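Search this site Search Go Advanced search

3.2 What people told us about their chopping boards

I should say up front that I came to this study as a cook first and a researcher a long way second, so if this section wanders into the kitchen now and then, please bear with me. We had 30 households on the books, all of them within walking distance of the Erkska market, and I sat down in each kitchen for a good long chat over whatever was being made for tea. Rosalind Sorensen came along to the first few to keep me on the interview sheet (I kept drifting off it, mostly towards the biscuit tin). After that I was trusted to go alone.

The question we'd set ourselves was a plain one. How do people decide that a wooden thing in their kitchen is still good, and when do they decide it's had its day? We asked about spoons, salad bowls, rolling pins and bread bins, but the talk came back to boards every single time. People have feelings about boards! One man had been given his as a wedding present and had strong views on anyone who put an onion near it. A woman two streets over kept three, one for bread, one for meat and one for what she called "company", and the company one had hardly a scratch on it.

We ended up with 116 separate remarks about looks, feel and smell, which Juniper Mahmoud and I sorted into heaps on the floor of her office on a Friday afternoon. We did the sorting twice, a week apart, and we disagreed about 7 of them the second time round. Most of those were remarks like "it's gone tired", which I'd put under colour and Juniper had put under feel. In the end we let them sit in both heaps.

Grain came up far more than I'd guessed it would. I'd gone in expecting people to talk about knife marks and stains, and they did, but before any of that they'd run a hand over the wood and tell me about the pattern. Swirls were liked. Dark streaks split the room: some took them for character and some took them for dirt, and a couple of people had spent real effort scrubbing at a streak that had been in the tree all along. Seams between planks worried people too. Several told me that a board made of glued pieces was "cheap", even when they'd had theirs for years with no trouble whatever, and one or two hadn't noticed the seams on their own board until I asked (sorry, Arlo). Pale boards such as the one in Figure 4 show most of these features at once, with grain, streaks and faint seams all on the same face.
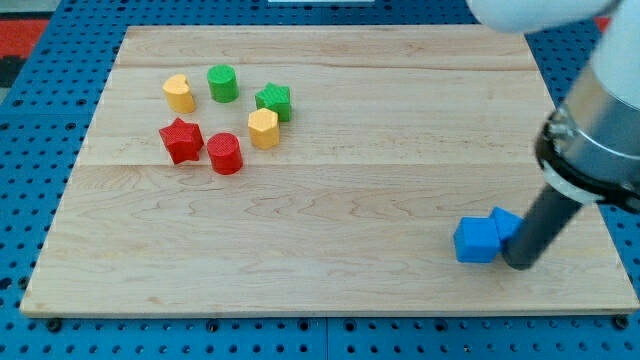

Figure 4. A pale board of glued planks, with flowing grain and faint darker streaks.

3.3 Oiling, and who does it

Now, oiling. Every household knew that you're meant to oil a board, and hardly any could tell me when they'd last done it. Arlo Ostrowski, who was good enough to let me use his real name, keeps a jar of something from Flimano under the sink and told me with great cheer that he'd opened it once. Others used whatever was by the hob. I've written down every oil that was mentioned, but I wouldn't lean on that list too hard, as people often weren't sure what was in the bottle.

What I found more telling was who did the job. In homes with more than one grown-up, oiling nearly always fell to the person who did less of the cooking. It was treated as a shed sort of task, in with sharpening knives and bleeding radiators. Baptiste Guérin found much the same thing in his Kernitov interviews, and he was kind enough to share his notes with me in July. His cooks were a bit older than mine and had bigger kitchens, so I was pleased to see the two sets of talk line up as well as they did.

The longest interview ran to 60 minutes and was almost wholly about one bread board, which had come down from a grandmother and had a dip worn in the middle. Its owner never oiled it. She wiped it, stood it on its edge by the window and left it alone, and she wasn't having any advice from me on the matter. Shoshana Brannigan has since asked whether we ought to leave that household out of the counts, given how far it sits from the rest. I'd rather keep it in, and the tables in section 4 are given with and without it.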